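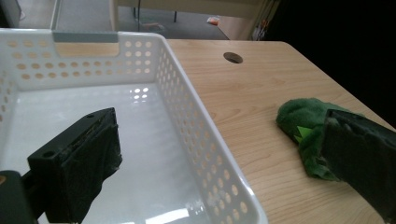 Figure 3.1. Plastic basket with perforated walls, on a desktop.

Chapter 3
Baskets, and What Ends Up in Them

December | By the Prullow Home Skills Writing Group
Last updated: December
Reading time: 40 minutes, with the exercises

Most homes own more baskets than they have plans for. The basket is bought in a hopeful mood, carried home, and set on a table, where it waits for instructions. By evening it holds a charger, a sock and a letter from the water company. The owner now has the same mess as before, except that it can be moved from room to room.

Chapter 2 dealt with shelves, which at least have the decency to stay where they are put. A basket is harder to manage. It has no fixed home and no door to close, and it will accept anything that fits past the rim. In this chapter you will learn to choose a basket, give it one job, and catch it when it starts taking on others.

We begin with the plain plastic kind. It is light, it wipes clean, and it has holes. Students often ask what the holes are for. They let air reach whatever is inside, they save a little weight, and they let you see that there is something in there without quite telling you what. For soft things such as cloths and plush toys, the air matters most. For small things such as beads, the holes are an exit, and you should pick a basket with solid walls or a hobby that involves larger pieces.

Look at the bottom as well as the sides. A smooth floor is easy to wipe, but small items slide across it and collect in one corner every time the basket is lifted. A ridged floor holds them in place, along with the crumbs.

A soft item also takes up as much room as it is allowed. Drop a cloth into a basket and it will settle into a mound and look finished. Fold the same cloth and you will find space beside it. Whether you want that space is another question, as it will be filled by the weekend with something you did not choose.
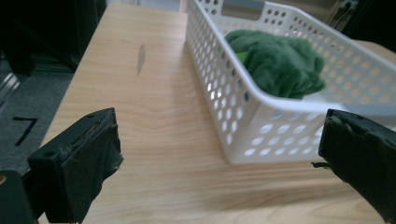 3.1 One Basket, One Job

The rule is short: a basket holds one kind of thing. "Toys" is a kind of thing. "Stuff from the table" is a place where things used to be, and a basket sorted on that basis will need sorting again.

In the Pangilinan method, which we follow loosely and with some grumbling, you say the job out loud before you put anything in. Feel free to do this when you are alone. If the job takes more than one breath to say, you need a second basket or fewer belongings. Then write it on a label. A label does not have to be pretty, but it does have to be true, and labels tend to go stale faster than the people who wrote them will admit.

Next, clear the table onto itself. Slide everything to one end and work from the pile toward the basket, one item at a time. Each item goes in, goes elsewhere, or stays on the table for a reason you could defend to a guest.

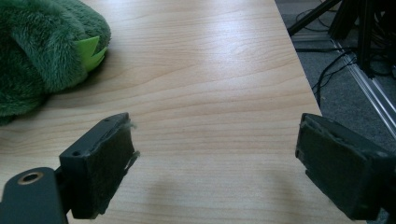

The items that cause trouble are the ones with personality. A stapler goes where staplers go and makes no fuss. A stuffed creature is given the best seat in the room, and moving it feels like an eviction. The Josteck worksheets at the end of this chapter call such things "residents" and allow you 2 per room. We think this is generous, but we have met our readers.

A resident still needs an address. It can live on a shelf, on a bed, or in the toy basket with the others, and you should decide which before you start on the rest of the pile. Left undecided, it will sit on the table through dinner, and somebody will eat around it.

Shaggy fabrics deserve an extra word. They pick up lint, pet hair and toast, and they pass these along to whatever they are stored with. Shake them out over a bare floor before they go in, and keep them out of any basket meant for clean towels.

Before going on to Section 3.2, find a basket in your own home and write down its job. Then write down what is in it. Keep both lists, as you will need them for the labeling exercise.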